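Course Handout 9
Introduction to Spacecraft Operations
Instructor: Uriel Montecinos
Revised 2025-07-14

Topic: Launch Scrubs and Recycle Decisions

Students should read this handout before the seminar and bring their annotated copy of the Clondia countdown timeline.
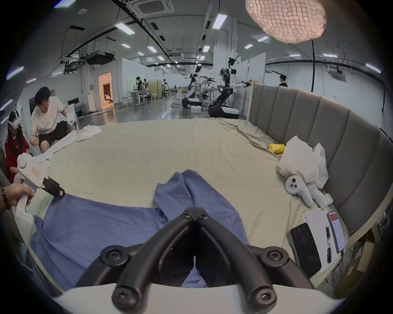
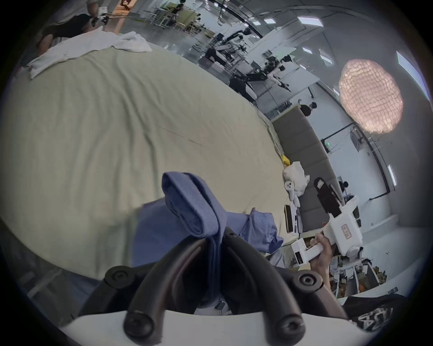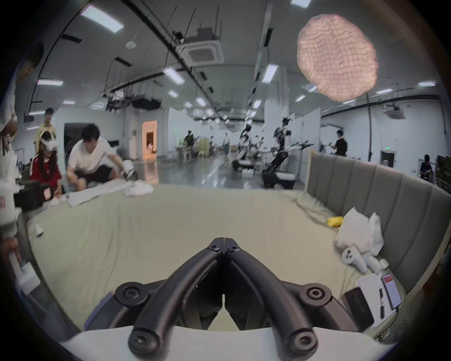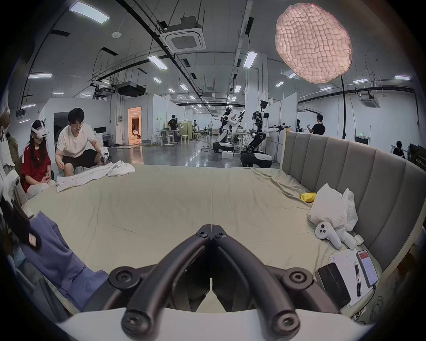
Cardoso objected in the April seminar that a scrub called in the last minutes is a failure of planning, and that the valve fault on the Clondia vehicle should have been found before propellant loading began. The objection has some merit. Many faults, however, appear only once the lines are cold and under pressure, and a dry rehearsal will not reveal them.

1. Terms
A hold stops the countdown clock with the vehicle still in launch configuration. A scrub ends the attempt for the day. A recycle returns the clock to an earlier point so that the count can resume.

2. Case: the Dredthorpe pad
The upper stage carried 112 valves, of which 2 gave no position signal during the final checks. The launch director had around 400 seconds of hold time left in the window. Corex, the stage contractor, asked for one recycle. The request was refused – the launch rules required a confirmed position on every valve, and the cause of the missing signals was unknown.

3. Points for discussion
Was the missing signal a sensor fault or a valve fault, and did the difference matter at that stage of the count?
Who should have the authority to waive a launch rule during a hold?

Written responses are limited to one page and are due at the start of the next session. Late work will be accepted only with the prior consent of the instructor.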